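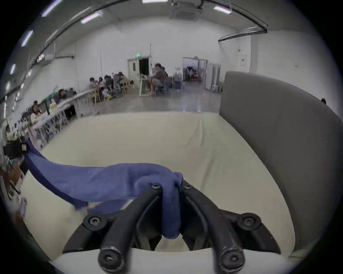
Chi-keung Shek, workshop lead, soft goods and seating

May 31, 2023

Folding table notes, continued from the page with the coffee ring.

Spent the morning on the blue cloth over the white seat. The Lorkthorpe people want a folding method for throws and covers that one person can do on the seat itself, with no table. Their sheet says any soft cloth can be folded flat on a padded cushion "as easily as on a hard surface." I doubt whoever wrote that has tried it on a cushion with this much give. The cloth sinks into the padding, the creases in the cushion print through, and an edge you lined up a moment ago has wandered by the time you bring the other edge over to it.

Method A (theirs): hold one end out to the side, pinch the middle, let the bulk hang, lower it onto the seat. What I got was a rope. The band twists between the two holding points and the slack drops below it in a fold of its own. You can lower a twisted band as carefully as you like and it will land as a twisted band. I ran it 8 times. Three came down flat enough to go on with, and I am being generous with one of those.

Method B (mine, so discount accordingly): lay the cloth over the grey backrest first, square the bottom edge against the seat, then bring the top down toward you. Better. The backrest curves, though, so the side nearest the end always comes up short and has to be tugged. Hsu's old note in the October binder claims the curve "makes no difference in practice." It makes a difference of a hand's width. I have written that next to his line in pencil.

Things I don't believe yet:

- That the fabric matters as much as Lorkthorpe says. They put all the bad folds down to the cloth being too soft. Same cloth on the hard table by the wall folds fine. I would blame the cushion first.

- That the cushion has to be smoothed before every fold. I skipped it on half the runs and could not tell which half afterward from looking at the results. Somebody else should repeat this without knowing which is which.

- The time on the Arkalham sheet, 299 seconds for a full seat reset, cover and throw. No mention of who did it, on what seat, or whether the throw started in a heap or already folded in half. Until I see that written down I am not using the number for anything.

Cloth 1851 is the blue one, for whoever reads this next. Please stop calling it the gray one in the log. In this light it is closer to periwinkle, and we do have a gray one, and they have been mixed up before.

Tarnudico asked whether we can sign off on the white seat as "suitable for folding tasks." I said no, or not yet. It is a comfortable seat. The light color is a help for seeing the edges of the cloth, I'll give it that. The hall floor throws the overhead lights back up at you and after an hour of it I was misjudging which layer was on top, so I'd like to try a session with half the lights off before blaming anything else.

To do:

Board under the cloth, thin, same size as the cushion. If that fixes Method A then the argument is over and Lorkthorpe can rewrite their sheet.

Repeat B with the cloth turned a quarter turn.

Clear a stretch of the tables along the left wall. It took me longer to find a flat spot for the comparison folds than it did to make them. Bags go under, please.

Ask Arkalham for their starting condition. Ask again if they send the brochure.

Binder is back on the shelf, pencil is tied to it now.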